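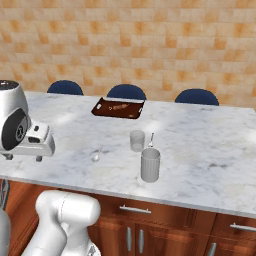 Subject: Re: [gripper-talk] short fingers vs. long fingers in the sim kitchen
Date: 12th February

Hi all,

Sorry for the slow answer, I was stuck finishing January's controller logs. Quoting the part I can help with:

> We're choosing between the Kurkard two-finger and the Civent for our
> countertop tasks. Has anyone run both in simulation on the same set
> of objects? I'm mostly worried about thin stuff lying flat, and about
> clear cups. Also, does the Xia controller play nice with either one?

Yes, I've run both! Same kitchen, same marble counter, 2,000 tries for each gripper, with the glass tumbler, the ribbed cup and the flat spoon as the targets. The tray at the back stayed out of it, I only keep it there so the camera has something else to look at.

Cups first, as they're easy. Both grippers were fine on the ribbed one. The tumbler was worse, and I'd blame the camera side for nearly all of it — when I fed in the true position instead of the guessed one, the gap between the two cups pretty much closed up.

The spoon is where you'll lose sleep. The Kurkard missed it 572 times and the Civent 231. Most of the Kurkard misses were the fingertips stopping a hair too high over the marble and closing on air (very annoying to watch at full speed, let me tell you). I lowered the approach and got some of those back, but then it started bumping the counter, so pick your poison. Going for the handle near the bowl helped both of them.

On the Xia controller: works with either, but raise the force limit slowly. The default close speed knocked the tumbler over a lot in my first runs. I went down in steps of 20 until it quit doing that, and I never went back to see if the Kurkard could take it faster.

I haven't tried any of this on the real arm yet, so please don't order hardware on my word alone. The Ornura fingertips are next on my list — softer pads, same mount — and if anybody has a decent friction value for them I'd love to have it. Mine is a guess.

Happy to send the config files, just write me off-list.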